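Recording a cup and straw task by remote control: how we do it at Plivthorpe

This page explains how to record demonstrations for a two-arm task with remote control. I wrote it for new operators, but also for people who already drive one arm and now want to use two. The task is a small one. One gripper holds a coffee cup with a lid, the other gripper brings a straw to the opening of the lid. It looks like a children's game, and it takes most people several sessions until it goes well.

I assume that the arms are installed, that the emergency stop was tested, and that you have done the one-arm course with Huệ Quan. If you did not do the course yet, please stop here and write to her first.

What you need

The two arms with parallel grippers, the two leader handles, the foot pedal, and the Cluvovum recorder running on the station computer. For the objects: a paper coffee cup with a plastic lid, and a straw which is stiff enough. Very soft straws bend when the gripper closes, and then the tip points somewhere else than you think.

Keep one cup for the whole batch. In July we changed the cup in the middle of a batch and the new lid had its opening in a different place. We had to separate all the episodes by hand, and Khải Nghiêm still reminds me of it.

Step 1. Prepare the table

Take away everything which is not part of the task. Pens, tape, your own coffee. Wipe the table, let it dry, and switch on the ceiling lamps. Close the blinds also on a cloudy day, for the light moves during a long session and the first episodes will look different from the last ones.

Step 2. Start the recorder

Open Cluvovum, choose the task "cup and straw, two arms" and write your name in the operator field. Check that all camera streams are green. Press the pedal one time to begin an episode and one time to finish it. If you hold the pedal for longer than a second, the episode is marked as bad. This is useful, but new operators do it by accident, so lift your foot completely after each press.

Set the gripper force to the low preset. With the normal preset the cup will lose its shape and the lid can jump off.

Step 3. Go to the start pose

Move both leader handles slowly until they match the arms. The software will not connect them before they match. Do not push against the handle when it resists you – wait two seconds and try again more gently.

Step 4. Drive the task

Before you try it, look at the station during this task.
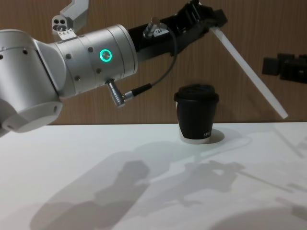
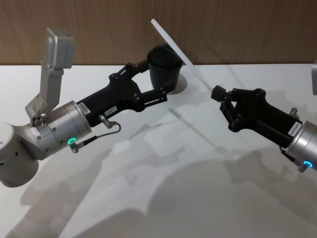
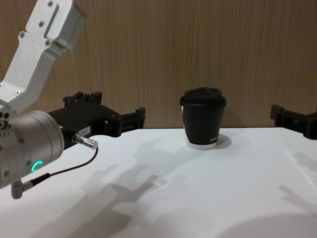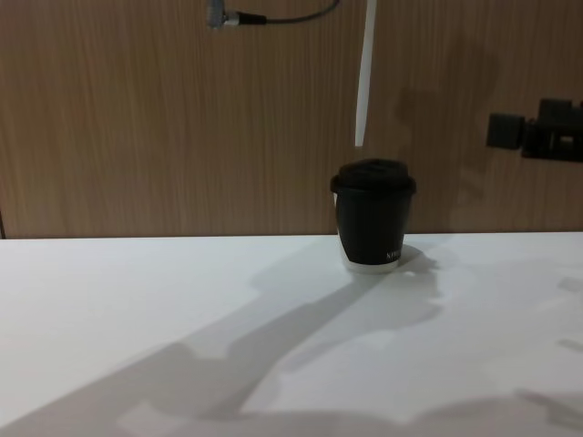

Move one hand at a time in the beginning. Many operators want to bring both arms together at once, as they would do it with their own hands, and then they must correct both. My advice is the following order.

Open the left gripper wider than the cup and come from the side, at a low height. Close it slowly. When the fingers touch, the handle gives a small vibration. Stop there and do not squeeze more.

Now leave the left hand completely still. Hold the straw with the right gripper close to its lower or its upper end, but decide which one before the session and stay with it for the whole batch. A straw that is held in the middle is easy to keep steady, but you have little length left to put in.

Bring the tip of the straw near to the lid and pause. The pause is important for the training. The robot should learn that here it must look carefully, and if you rush through this part, there are only a few samples in which the tip is near the opening. One second is enough. Then correct the angle, and only after this go down.

If you miss the opening, do not finish the episode. Lift the straw a little, correct, and try again. Such a recovery is worth a lot. Nele Vanhove, who trains our policies, asks for more of them every time we speak. What she does not want is a fight where the straw is pressed on the lid again and again from the same position. After three misses please mark the episode as bad.

Step 5. Release and return

Open the right gripper first and move it away upward. Then put the cup down and open the left gripper. Bring both arms to the start pose before you press the pedal. An episode that ends with an arm in the middle of the table confuses the automatic reset check.

Between the episodes, move the cup to another place, a few centimeters are enough. Turn it also, so that the opening of the lid is not always on the same side.

How many episodes

For a first batch we record 400 episodes, and for the final policy we add another 800. Our biggest set is 2,667 episodes, collected by four operators, but it was not clearly better than the smaller ones. Sang Phùng compared them and found that the style of the operators differed too much. Agree on the order of the movements with your colleagues, and write it on a paper beside the station.

Do not record more than 12 episodes without a short break. The wrists get tired before you notice it, and one can see this in the data as a small shaking near the lid.

Problems we had

The handle feels heavy on one side. Usually the gravity setting was lost after a restart. Load the Dương profile again, not the default one.

The gripper closes too late. Look at the network cable of the station computer before you change anything in the settings. We lost a full afternoon with this.

The straw slips while you turn the wrist. Clean the finger pads with alcohol. If this does not help, ask Uyên Đặng for the Prostik pads, which are softer and have a better grip on smooth plastic. All operators in one batch must use the same pads.

The recorder says "episode too short". You pressed the pedal two times. Discard it and continue.

After the session

Look at ten episodes, chosen by the recorder and not by you. Watch them at normal speed. If in more than two of them you would not understand what the operator wanted to do, talk with the operator before you record again. Then park the arms, log out, and write in the station notes which cup, which straw and which pads you used.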